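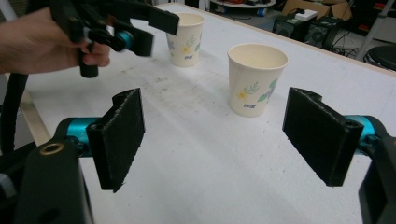 Search this site Enter recipe or ingredient Go

From the July recipe swap: freezer jam

The recipe swap brought in 188 cards this summer, and 53 of them were for jam. Most were the boiled kind. The one we have been asked for most often is a no-cook strawberry freezer jam, so it gets printed again in this issue.

Crush two cups of ripe strawberries with a potato masher. Stir in four cups of sugar and let the bowl stand for ten minutes. In a small pan, boil one box of powdered pectin in three quarters of a cup of water for one minute, stirring the whole time. Pour it over the fruit and stir for three minutes – a few grains of sugar may be left at the end. Fill clean freezer containers to half an inch from the top, put the lids on and leave them on the counter for 24 hours. Then freeze. 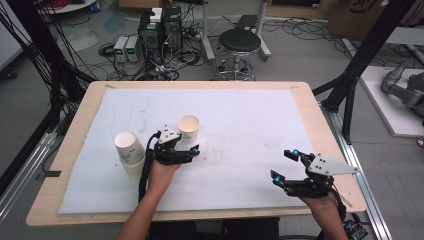 Gervasio Navarrete wrote in that he cuts the berries by hand instead of mashing them, adds a tablespoon of lemon juice, and has never had a batch separate. He also warned against reducing the sugar, which left him with strawberry syrup two years in a row.

The jam keeps three weeks in the refrigerator and up to a year in the freezer. Cards for the fall swap – soups and quick breads – are due Sep 29, 2018.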